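From: Dorota Sobczak
To: shopfloor-change list
Subject: Re: [shopfloor-change] What happens to the people when the arm arrives?

Hello all,

Sorry for the slow answer. I had part of this written in April and then we went into stock-taking. I'm quoting Hanna's message so the thread makes sense for those who joined recently.

Hanna Witkowska wrote:
> We are a rental and refurbishment business, mostly furniture and
> household goods. Management wants to bring in an arm to do the
> clearing and sorting in returned cabinets and drawers. Right now
> six people do that by hand. I am the staff representative and I
> have been asked to "collect concerns" before the next meeting.
>
> What I would like from this list is practical experience. Did the
> work get lighter or did it just change? Who fixes the thing when
> it stops? Did anyone's pay grade move, up or down? And did you
> get anything in writing before it started?
>
> Hanna

Hanna, our case is close to yours. I work at the Velville site of Prusen, where we take back furnished-apartment contents, check them, clean them and send them out again. We handled 2,486 cabinets and chests last year. Before the arm, every one was opened and emptied by a person, usually kneeling, and whatever the tenant had left behind went into a gray tote with the unit number on it.
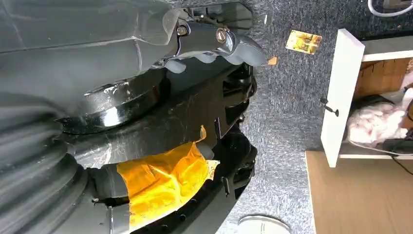
The first thing that changed was who kneels. The arm does the opening and the reaching in on the low units, and the person stands by with the tablet and takes over when it can't manage. For people with bad knees this was a real improvement and I would not want to go back. What it handles poorly is small flat things. A card lying on the carpet or a scrap of paper is easy for fingers and hard for a big jaw, so those are still picked up by hand. Soft things like a bundle of fluffy fabric it can usually grab, but if there are cables close by in the same cabinet we are told to stop it and move the cables first. That rule came from us and not from the supplier, after it dragged a lamp off a shelf by its cord.

Second, the pace. In the first month the arm finished 409 units and a person had to step in on 106 of them. Those are our own numbers from the tablet log. The monthly report that went upstairs only gave the 409. If you do nothing else, ask that interventions are counted and reported next to the total, because the staffing plan will be made from that report. Ours was made from it, and for a while we were one person short on the late shift.

Third, repairs. You asked who fixes it. On paper it is Tomaszewski, who have the service contract. In practice it is Wojciech Domański, who used to be on cleaning and is handy. Tape on the arm, scratches on the plate, bolts to be checked, all of that ended up with him because he was standing nearest. He did it for months at his old grade. Krystyna Urbańczyk, our rep, got him a technician supplement in the end, but it was not backdated. Get the job description written before the thing is switched on.

Fourth, the knowledge. Our older staff could tell by the weight of a drawer whether something was stuck behind it. New people who start with the tablet do not learn that. We now rotate everyone through a manual week, which management did not like at first and has stopped arguing about.

Nobody was let go here. Two people left and were not replaced, and you can call that what you like. We had a promise of no dismissals for the first year, in writing, and it was kept. It has not been renewed yet.

To your question about pay grades: the tablet operators stayed where they were. We argued that watching the arm and stepping in is more responsibility than emptying by hand, and we lost that one. The Burnberg site got a small increase for the same work, so if your firm has more than one location, compare before you sign.

I can send you our intervention form and the text of the agreement with names taken out. It is in Polish and English. Ada Martinelli on this list has an Italian version which she adapted for her warehouse, and it has a better section on camera recordings than ours does.

When is your meeting? If it is soon I'll send the form first and the rest when I have Krystyna's okay.

Regards,
Dorota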